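Minutes of the residents' meeting, Istden House
May, 7.30 pm
Written by Shengli Lü

Present were the residents of the second and third floors, and Mrs Dai from the house office for the first half. The minutes of the previous meeting were read and accepted with one correction: the broken dryer is the left one, not the right one.

1. Laundry room

The left dryer is still not repaired. Mrs Dai has telephoned Hetari, the company which rents us the machines, and they promised to come before the end of the month. If they do not come, the office will ask for a reduction of the rent for the machine. Until then one dryer must be enough for two floors. It was agreed that a load may stay in the dryer for 90 minutes at most. After this time the next person may take it out and put it on the shelf, but not on the floor.

The residents of the third floor asked if the drying line on the balcony can be made longer. Mrs Dai has no objection if it does not pass in front of the neighbour's window. The cost of line and hooks will be paid from the common money.

2. Clothes and beds in the shared rooms

This point took the longest time. In the shared rooms many clothes are lying on beds and chairs, and at the end of the week it is difficult to know what is clean and what is for washing. Several residents said they fold their clothes on the bed because there is no table in the room which is large enough. The meeting found this acceptable, but folded things must go into the cupboard on the same evening.

There was a discussion about the bamboo mats. Some residents put them on top of the sheet already in May, others wait until it is really hot. Everybody may decide this for his or her own bed. A mat should be wiped with a damp cloth and dried in the shade. It must not go into the washing machine, as happened last summer. A mat with small tiles is also a good flat place for folding T-shirts, and two residents said they prefer it to a soft blanket.
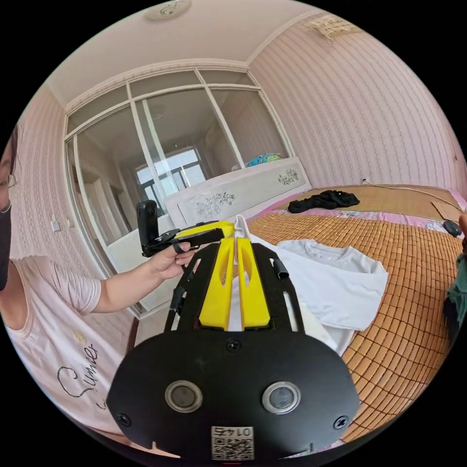
3. Sorting before washing

It was decided to have two baskets on each floor, one for white and light things and one for black and dark things. White T-shirts came out grey several times this spring. The proposal of a third basket for coloured sheets was not accepted, there is no space in the corridor. Floral and other coloured sheets should be washed separately by the owner.

Names should be written inside the collar or on the washing label with a laundry pen. One pen will hang on a string beside the washing machine.

4. Cupboards and hangers

Wekance has sent an offer for narrow cupboards. One cupboard costs 1,000 and a double one 2,000, delivery included. The meeting was in favour of the double one for the large room, but the office has to agree first. Mrs Dai had already left at this point, so I will ask her in writing. The old cupboard will stay until the new one is standing in its place.

More hangers are needed also. Anyone who has too many is asked to leave them on the hook behind the laundry door.

5. Other matters

Cables for charging should not be left across the beds during the night. One resident asked for an additional socket near the head of each bed. This was noted and will be sent to the office together with the question about the cupboard.

The window in the corridor of the second floor closes badly. A resident offered to look at the hinge.

The meeting ended at 9 pm. The next meeting will be in the same room, after the visit of the repair company.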